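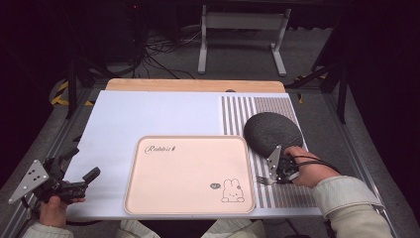 Kvam 餐桌摆放系列:托盘、条纹垫与椭圆垫

品牌:Kvam
系列编号:722
适用场合:早餐、单人简餐、下午茶、儿童餐位
销售方式:单件或成套
发货:付款后 2 个工作日内

产品介绍

Kvam 餐桌摆放系列面向日常家用,主要解决一个人吃饭时桌面怎么铺的问题。一套包括粉色圆角托盘一个、灰白条纹垫一张、深炭灰色椭圆垫一张。三件可以一起用,也可以拆开和家里已有的餐具搭配。餐叉、碗碟不在套装内,需要另购。

托盘为浅桃粉色,圆角长方形,四周有凸起的边。盘面左上角印有深色手写体英文“Rabbit”,右下角是一只线条小兔,竖耳朵,圆点眼睛。图案只占两个角,中间留空,放一只餐盘或一只碗加一个杯子都可以。边沿能挡住小量洒出的汤水和面包屑,端的时候手指扣在边沿外侧即可。

条纹垫为灰白相间的直条纹,长方形。铺的时候条纹顺着人坐的方向,从桌子里侧朝向身前,看上去比较整齐。垫子可以单独当餐垫,也可以铺在托盘旁边,专门放餐叉、勺子和杯子。托盘边缘稍微压住垫子一侧没有关系,小桌面上这样摆比较省地方。

椭圆垫为深炭灰色,表面是编织样的纹理,平放在条纹垫上或直接放在桌面上使用。颜色深,茶渍和酱油印不明显。我们建议用来放茶杯、小碗、调料瓶。刚离火的锅请使用专门的锅垫。

套装内容

粉色小兔托盘 × 1
灰白条纹垫 × 1
深炭灰椭圆垫 × 1
清洁说明卡 × 1

摆放建议

单人早餐:托盘放在正前方,条纹垫铺在右侧,餐叉放在条纹垫靠近托盘的一边,椭圆垫放在条纹垫里侧,上面放杯子。习惯用左手的人把整套左右对调。

下午茶:托盘放点心,椭圆垫放茶壶或茶杯。条纹垫可以不用,也可以折一折垫在托盘下面,避免托盘在光滑桌面上滑动。

儿童餐位:托盘靠近桌沿,小兔图案朝向孩子。餐叉横放在托盘旁边,叉齿朝里。汤碗不要放在托盘边沿上。

浅色桌面和这一套比较搭,白色桌面上粉色和深灰都很清楚。深色木桌上椭圆垫会不太显眼,可以只用托盘和条纹垫。

清洁与保养

托盘:用软布或海绵加中性洗涤剂手洗,冲净后擦干。不要用钢丝球,印花处不要用力刮。不建议进洗碗机,不可进微波炉和烤箱。

条纹垫:冷水手洗,深浅色分开。第一次使用前请先洗一次。晾干时拉平,不要拧绞。需要熨烫时用低温,从背面熨。

椭圆垫:平时用湿布擦拭,纹理里的碎屑用软毛刷顺着纹路刷掉。不要长时间浸泡。平放晾干,竖着晾容易变形。

收纳时把条纹垫对折,椭圆垫放在上面,一起放进托盘里。托盘可以叠放,中间隔一张纸或一块布,避免磨到图案。

常见问题

托盘上的图案会掉吗?
正常手洗不影响使用。用钢丝球或去污粉擦洗造成的磨损不在退换范围内。

条纹垫和托盘的颜色会不会有差别?
不同批次会有轻微深浅差异。一次订购多套的,我们尽量安排同一批次发货,请在订单备注里写明。

可以只买椭圆垫吗?
可以。三件都有单独的购买选项,在页面上方选择规格。单买不附清洁说明卡,清洁方法以本页为准。

有没有别的图案?
本系列目前只有小兔图案。没有图案的同款托盘计划在二月上架,到时会另开页面。

能不能加印店名或名字?
团购满 100 套可以在包装盒上加印,托盘本身不接受加印。

配送与退换

零售订单由 Zolier 仓库发出,使用纸盒包装,托盘四角加护角。收到后请当场检查边沿和印花,如有磕碰,保留包装并拍照联系客服,我们补发或退款。

未使用、包装完整的商品可以退货。条纹垫下水以后不再接受无理由退货,质量问题除外。套装退货需要三件一起退回,单件有问题的只换该件。

团购与门店采购

民宿、幼儿园、咖啡店等批量采购,请联系渠道负责人 Ademir Seixas。满 100 套按团购价结算,单次订量达到 2,000 套的,可以分批交货,时间在合同里写明。

样品每家限领一套,运费由申请方承担。下单后样品费用从货款中扣除。需要开票的,请把抬头和税号一并发来。

相关商品

Kvam 直柄餐叉,单支
Kvam 条纹垫,两张装
Wisulley 早餐碗
Wisulley 带盖茶杯

页面所列商品以实际库存为准,缺货时可点“到货提醒”登记。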